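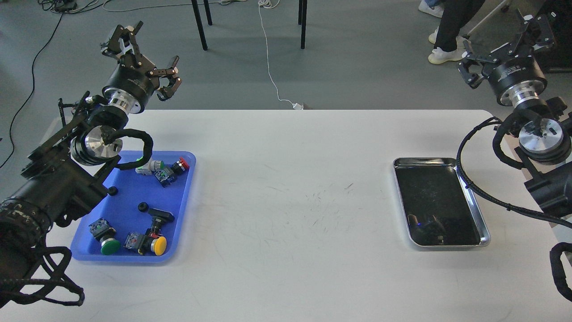

课程项目报告：双臂遥操作示教，按钮开关分拣

小组：Enance 组（四人）
指导：Gaétan Ouellet
版本：第 2 稿，还没校对完

一、做什么

任务很简单：左边蓝色塑料盘里放工业按钮开关，双臂把它们一个一个夹起来，放进右边的不锈钢盘。人用主手遥操作，从臂跟着动，全程录下来，之后拿去训练模仿学习的策略。代码仓库叫 Gremutska，名字是上一届起的，没改。

开题时写的是“装配”，后来砍掉了，时间不够。现在只做拾取和放置，外加一次左右手交接。

二、示教方式

试过两种。

1）拖动示教。关掉刚度，用手直接推着臂走。优点：上手快，不用学。缺点：手会挡住头部相机，录出来的画面一半是人的胳膊，训练时没法用。另外两条臂一个人推不过来。只录了 10 条就放弃了。

2）主从遥操作。操作员坐在后面，两只手各握一个主手，夹爪开合用食指扳机。延迟能感觉到，但习惯了还好。后面的数据全是这种。

力反馈没有。夹圆滑的按钮帽时全靠眼睛看，夹太紧会弹飞，夹太松提到一半掉下来。Dwight Després 试了一下午，结论是夹触点块的两侧最稳，不要夹帽子。蘑菇头那种尤其别从上面夹，滑。

三、采集流程（每条）

– 两臂回到起始位，夹爪张开
– 开关随机倒进蓝盘，不要摆整齐，钢盘清空
– 检查线缆有没有压到盘子上，尤其右臂那根长的
– 踩脚踏开始录
– 左臂夹起，在桌子中间交给右臂，右臂放进钢盘
– 松开，两臂退回，再踩一次脚踏结束
– 失败的也留着，文件名后面加 _f，别删！！（四月份删过一批，后来想分析失败原因，没数据了）

每条只搬一个开关。本来想一条搬完整盘，太长，操作员到后面手就抖，数据质量明显下降。

四、数据

计划 300 条，最后录了 1278 条，包括失败的。多出来的主要是换了操作员之后重录的部份。不同人习惯差很多，有人喜欢先悬停再下去，有人直接斜着插进去，混在一起训练的时候策略会在盘子上方犹豫，来回晃。后来按操作员分开训，晃得少了。

标注只有两项：成功/失败，开关类型。类型没细分，带帽的、没帽的、散件。小的黑色圆零件算散件，很难夹，建议下一组单独做一个任务。

五、遇到的问题

– 钢盘反光。盘底像镜子，会映出夹爪和蓝盘的颜色，相机曝光跟着跳。固定曝光之后好一点，没完全解决。试过垫一张哑光纸，夹爪会把纸带起来，又拿掉了。
– 走线。左臂的线圈得太松，抬腕的时候会扫到蓝盘边。重新扎了一次，留的余量又太小，腕部转到极限会拉紧。现在这个长度是第三次调的。
– 时间戳不同步。相机和关节数据差几帧，前期没发现，训出来的策略总是提前合爪。对齐之后就正常了。这个查了快一周，浪费最多。
– 背景有人走动。采集的时候请不要从桌子前面过，说了很多遍。

六、结果（简单写，表格下一稿补）

带帽的大按钮：多数能成功，失败主要在交接。
没帽的触点块：可以，姿态斜的时候会夹空。
散件：基本不行。

交接是最弱的一步。两个夹爪靠得近，头部相机看不清楚右爪有没有夹住，策略经常左爪先松。Gaétan 建议加腕部相机，预算问过了，这学期买不了。另一个办法是示教时故意在交接处停一下，让“两边都夹住”这个状态在数据里多出现几帧。试了一小批，有改善，但是样本太少，不敢下结论。

七、还没做的

– 换盘子位置之后的泛化测试
– 灯光变化（晚上录的那批几乎没有用到）
– 和 Alla 组的单臂数据合训，他们坐标系定义跟我们不一样，要先转
– 操作员培训文挡，目前只有口头讲

分工：采集 Dwight 和我，训练另外两位同学，走线和夹爪维护轮流。原始数据在实验室硬盘上，标签 Henriques 的那块，用之前先跟我们说一声，别直接在上面改。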